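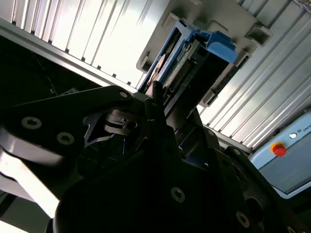

PROGRESS REPORTS / PET FOOD

Histow trial kitchen: report for the period to September

The grant covers the development of two cat foods, Wover (dry) and Moya (wet, in pouches). Both are meant for older cats with poor appetites.

Wover is on schedule. The third recipe replaced part of the chicken meal with turkey and cut the kibble size. We sent 400 sample bags to households on the Cirnier mailing list and had 387 feedback forms back. Most cats finished the bowl on the first day. The usual complaint was crumbs at the bottom of the bag, so we have slowed the drum on the coating line and will check the next batch before changing anything else.

Moya is behind. The gravy separated in storage in 3 of the test batches, and we stopped sending pouches out until that is fixed. A new thickener arrived in August and the first batch made with it is still on the shelf. We expect to lose five weeks on this product.

Feeding guides for both foods are drafted. The vet practice reviewing them asked for clearer wording on kidney diets – we have added a line telling owners to ask their vet before switching.

Spending is within budget apart from packaging. The pouch supplier raised its minimum order, and the extra cost has been moved from the travel line, with 151 dollars left there.

Next period: shelf test results for Moya, final label text for Wover, and a quote for resealable bags.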